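The Winter I Became a Fish Person

I never meant to keep fish. I meant to buy a lamp. But the lamp shop in Waltell shares a wall with a little aquarium store called Kahsay, and their door was open, and it was raining, and you can probably guess the rest (I still don't have a lamp).

That was September. By the holidays I was reading forum threads about snails at one in the morning and telling people at parties that tap water needs a day or two of attention before anything lives in it. I'd spent $200 on what I kept calling a cheap hobby.

The waiting got me first. A new tank has to cycle, meaning you let the right bacteria settle in before the fish do, and mine took weeks. I tested the water every morning before coffee, wrote the numbers on the back of an envelope and felt very scientific.

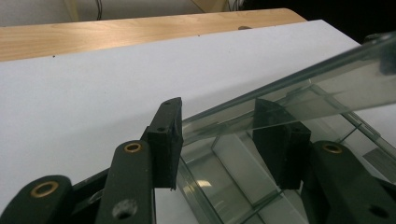

Then there's the glass. I'd wipe it with an old cotton T-shirt and plain water, step back, and find a streak I swear wasn't there before. Skip the window spray, by the way — the fumes and drips are bad news for anything with gills.

My first fish were ember tetras, tiny orange things that hung in one corner for two days and then suddenly owned the place. I named the boldest one Zila. She eats first, always, and she has opinions about my blue sweater.

Do I recommend it? Oh, completely! Start with live plants, go easy on the food, and buy more towels than you think you need. I'm already clearing a shelf for a second tank.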